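Doblado de prendas estampadas con volante: ¿volante dentro o fuera?
Foro Textil y Hogar > Armarios y almacenaje
67 respuestas - 3.659 visitas - página 1

kordel_b
Abro hilo porque en el de cajoneras se perdió la pregunta. Tengo una prenda naranja coral de tejido fino con borde fruncido. Doblada en tercios sobre el volante, el fruncido queda marcado y el paquete no cierra plano. El cajón es un Flundemura, 10 cm de altura útil. ¿Alguien dobla dejando el volante por fuera?

milrayas
Volante fuera siempre. Se extiende la pieza, se alisa desde el centro hacia los bordes y se dobla solo el paño. El volante va en la última vuelta, sin presión encima.

tercio_simple
No estoy de acuerdo. Con el volante fuera, el borde se engancha en la guía del cajón. Yo lo meto hacia dentro y pongo papel de seda en el pliegue. Con los separadores Standport pasa menos, pero pasa.

kordel_b
Esta mañana probé la versión de milrayas encima de la cama, sobre la manta de felpa. Tela naranja con flores negras grandes, borde superior recto y banda ondulada de un naranja más claro asomando por arriba.
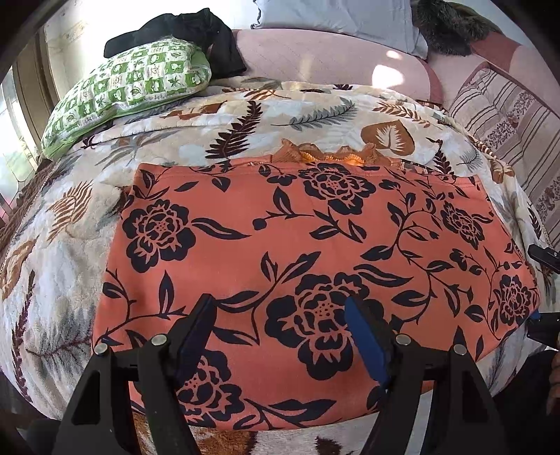

Dudas: si el primer pliegue puede pasar por el centro de una flor o conviene buscar el hueco entre dos, y si la felpa es mala base.

Para tercio_simple, la felpa es el problema principal: agarra el tejido y el paño se desplaza al alisar. Recomienda mesa o tabla de planchar, y deja el dibujo como cuestión secundaria.

milrayas
La felpa sujeta, y en tejido fino eso ayuda. En mesa lacada la tela patina y hay que rehacer el doblez. Sobre el pliegue: si la tinta está en superficie, evita las zonas de negro macizo. Si el color traspasa al revés, da igual.

ocho_hilos
Respuesta larga sobre tinta y pliegues en el mensaje 3.323 del hilo de Haltley, de octubre. Resumen: enrollar en vez de doblar. Diámetro menor que la altura útil del cajón y volante en la vuelta exterior.

tercio_simple
Enrollado ocupa más fondo. En un cajón de 10 cm no compensa.

kordel_b
El color traspasa - acabo de mirar el revés. Doblo por el centro, volante fuera, y esta tarde pruebo en mesa.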